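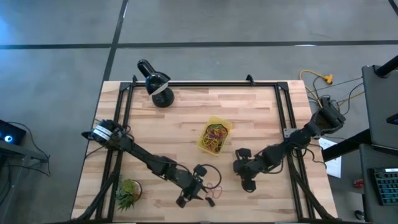 Open Day

The visitors were due at two, and at twenty to two the left arm was still dropping the elastic bands.

I had charge of the second bench that Wednesday. The first bench was the big one with the conveyor and the safety cage, and it had a screen above it and a person with a headset microphone. Ours was a wooden table with two arms, a frame and a small yellow tub. The programme printed by the Trorkix office called it "Demonstration 6: Fine Handling", and gave it a start time but no finish time.

The task was simple to state. The right arm steadied the tub. The left arm reached in, closed on one band, lifted it clear and put it down on the wood. When the tub was empty the two arms did the same thing in reverse. A band has no fixed shape. It is never in the same place twice, it holds on to its neighbours, and when the gripper opens it sometimes stays on the finger. The people who built the arms had been pleased with cubes for most of a year. Then somebody in Grabowska, where the money came from, asked what happened with things that were not cubes.

I ran the check sheet again. Joint temperatures normal. Gripper zero normal. Tub position within limits. The plant was mine and was not on the check sheet. It had been on the table since March, and the arms had learnt to go over it. When I took it away for a weekend in April the success rate fell, and when I brought it back the rate rose again, and I wrote both figures in the log with a note that they did not prove anything. The lamp was in the same position. It stood at the back and had been switched on perhaps twice. I left it alone.

At ten to two my supervisor came over from the first bench and watched four attempts. The left arm got one band, then three together, then none, then one.

"What does it do when it gets three?" she asked.

"It puts down three."

"Does it know?"

"No."

She considered this. She had worked at Furkport since the building was a net store, and she had stood through more open days than any of the rest of us.

"Say it's clearing the tub," she said. "Don't say it's sorting. If you say sorting they'll look at the colours."

I crossed out the word on my card and wrote the other one above it.

There were 34 visitors and they came in by the loading door in a line, wearing paper badges. The guide divided them at the dark line, with most going to the conveyor. The remainder came to me. They were the ones who had been at the back of the queue, and two children, and an old man in a good overcoat who had his badge on upside down.

I read from the card. I said that each arm had a two-fingered gripper and that the arms were not told where the bands were. I said that the system had been trained on 1,000 recorded runs, each one made by a person guiding the arms by hand, and that it had then been left to work out the motions for itself. I did not say that I was the person. It was not on the card, and it takes a while to explain. The recording had gone on from November to May. I had sat on a stool behind the frame with my hands on two levers and picked up elastic bands, put them down, and picked them up again. When I shut my eyes at night in that period I saw the tub.

Then I pressed the key, and the arms moved.

The right arm came across first and stopped beside the tub. The left arm followed, went down, and closed. It came up with a single green band, carried it out over the wood and let go. The band fell flat. One of the children said "Again," and it went again.

It took nine minutes for anything to go wrong, which was better than the rehearsal. On that run the left arm lifted a band which was looped through another, and that one through a third, and the whole chain rose out of the tub. The gripper kept lifting. The chain stretched. I had my thumb over the stop.

The arm paused. It lowered the chain until the far end touched the other bands, opened its fingers a few millimetres, closed them again a little further down, and gave a small sideways shake from the wrist joint. The chain came apart. It put one band on the table and returned for the next.

"That was clever," said a woman with a pushchair.

"It's in the recordings," I said.

This was true. I had not remembered it until I saw it. In the winter I had fallen into the habit of shaking a caught band loose to the left, because my right wrist was stiff from a fall on the slipway. The motion was inefficient. It would have been quicker to open the gripper completely and start again, and there was an instruction to that effect in the recording manual, section four. I had ignored the instruction when I was tired. It had not occurred to me that the arms would pick that up along with the rest.

The old man had moved round to the side, as near as the tape allowed. He was not watching the tub. He was watching the wrist.

"Whose hand is that?" he said.

I said I was sorry, I didn't follow.

"I mended nets in here," he said. "Before your people. There were 24 of us down that wall. You could stand at the door with the light behind them and tell who it was by how they pulled the knot. You didn't need a face." He nodded at the table. "That's a person's hand. They've hurt the wrist, or had it hurt."

I looked at the card. There was nothing on it.

"Mine," I said. "It's better now."

"It'll go on doing it, though."

"Until it's retrained."

"When's that?"

"There's no date."

He nodded and went on watching. The guide called time and the others moved off towards the Kutau room, where there was tea. He stayed for three more bands. On the third, the arm brought one up clean with nothing attached to it, and set it down near the rest, and he seemed satisfied. He turned his badge the right way up, read his own name on it and went to find the tea.

There was a second party at half past three. I read the card again. The left arm did the shake twice in that session, and both times I felt it slightly in my own wrist, on the outside, below the thumb joint. The second time it did not work, and the chain went back into the tub whole. I told them this was a known limitation.

By five the hall was clear. The conveyor had been switched off at the wall and the person with the headset microphone had gone home with it still round her neck; we had a message about it later. I parked the left arm low over the wood and left the right one open beside the tub. There were bands on the table and more in the tub, and I could have put them all back by hand in a few seconds.

I filled in the log.

Runs attempted, runs completed, stops. There had been no stops. Under Remarks I wrote: Chain release by lateral shake, left wrist. Operator habit. Not in manual. Then the form wanted a recommendation, from a list of three -- retain, correct, refer. My supervisor was at the other end of the hall, winding up the barrier tape.

"The shake," I called. "The thing it does to the left. Do you want it out?"

"Does it work?"

"Five times in six, in testing."

"What would it do instead?"

"Open up and start again. It's quicker on paper."

She wound in another length of tape. "How long to take it out?"

I worked it out. We would have to find every run where I had done it and record those again, properly, according to section four. They were mostly from the winter, and mostly from late in the day. It would mean the stool and the levers again, until at least the end of the summer.

"Weeks," I said.

"Then refer it," she said. "Grabowska can decide."

I put refer. The form went off at ten past five. I gave the plant some water from the end of my bottle, a small amount, as it does not need much, and signed the sheet.

The reply arrived the following month. It thanked us for the open day report and asked whether the tub could be replaced with something larger. It did not mention the wrist. I filed it, fetched a bigger tub from the stores, and sat down on the stool.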